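How to sort out a crowded worktop (and look after your bamboo board)

I'm Tuulikki Heiskanen and I've been putting the shared kitchen at Ivville straight for longer than I care to admit. People keep asking how I do it, so I've written it down. Give yourself 22 minutes and put the radio on!

Start with the board. Everything else on the worktop gets arranged to suit it, so pick its spot first and leave elbow room all round. I like ours on a slant, with the bowl I'm using in the middle.

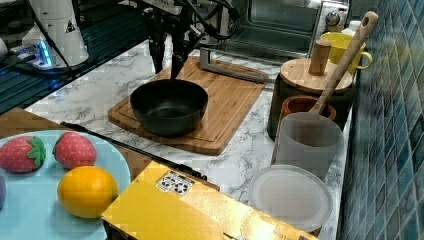
Black bowl on the bamboo board, with the groove to catch the drips.

Next, the big appliances. Keep the toaster and toaster oven together at one end, and unplug them before you wipe anywhere near the cables. Crumbs get everywhere (I once moved a toaster and found half a loaf), so go over the marble pattern with a damp cloth and dry it straight after.

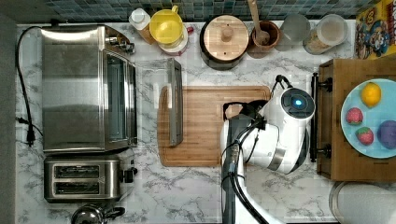
Then there's the row of pots and jars, which goes along the tiles at the back. Tall things behind, if you have the depth, and anything you reach for daily at the front. I turn mug handles the same way - fussy, I know, but you stop knocking them.
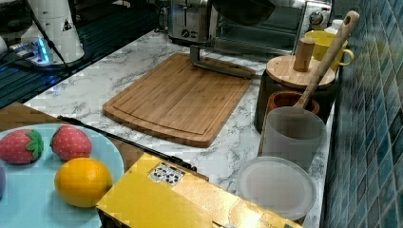
Now wash the board. Warm water, a drop of washing-up liquid, a good rub along the groove with an old brush. Don't soak it and don't put it in the dishwasher! Stand it on its edge until it's properly dry, then rub in a little food-safe oil with kitchen roll. I leave it overnight and wipe off what's left in the morning.

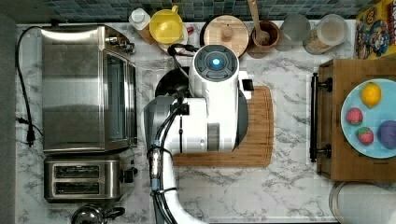
Skelton Kitchen Club - Home Skills pages

Oil again when the bamboo starts to look pale. Ours gets done every October and whenever I remember in between.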